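Handout Verpackung und Füllstoffe, Teil 4
Stand 31. August 2019

Nachtrag zur letzten Stunde, bitte zu den Unterlagen Latville legen.

Thema heute: weiche Ware in dünner Klarfolie. Fasern, Watte, alles was Luft enthält. Problem: lässt sich kaum stapeln, Form gibt nach, Gewicht sagt nichts über Volumen. Unterlage immer dunkel, matt. Klare Folie sieht man auf hellem Tisch schlecht, Schnipsel bleiben liegen.

Tuch bereitlegen, gefaltet. Beipackzettel und Karten getrennt vom Beutel, nicht drunterschieben.

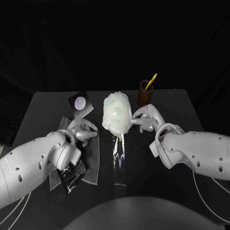 Füllgrad: nach Augenmaß reicht in der Übung, für Fotach dann mit Waage. Probe 20 Stück, davon 4 öffnen und neu verschließen. Lose Faser nicht zusammendrücken, sonst Klumpen. Wer zu fest stopft fängt neu an.

Folienarten (kommt in der Klausur dran):
- klar, unbedruckt: Inhalt sichtbar, Kratzer leider auch
- bedruckt, dunkel/silbrig: glänzt stark, Knicke fallen sofort auf
- Streifen und Reste: sammeln, nicht auf dem Tisch lassen

Bedruckte Folie beim Greifen nur am Rand fassen. Knitterfalten gehen nicht mehr raus, auch mit Glattstreichen nicht. Bei prallen, runden Teilen von oben halten und langsam ablösen, nicht reissen. Lange Streifen nach unten wegführen.

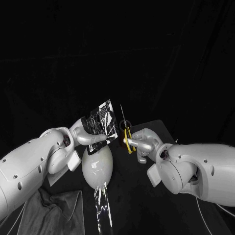
Popescu

Noch zu Pestitz: Bestellnummer 810 ist die dünnere Rolle, im Skript vom Januar falsch angegeben. Bitte korigieren. Rollen liegen im Schrank links, 100 Beutel pro Gruppe, Rest zurück.

Bis nächstes Mal: Abschnitt Verschlüsse lesen, Tabelle Folien ausfüllen. Schere mitbringen.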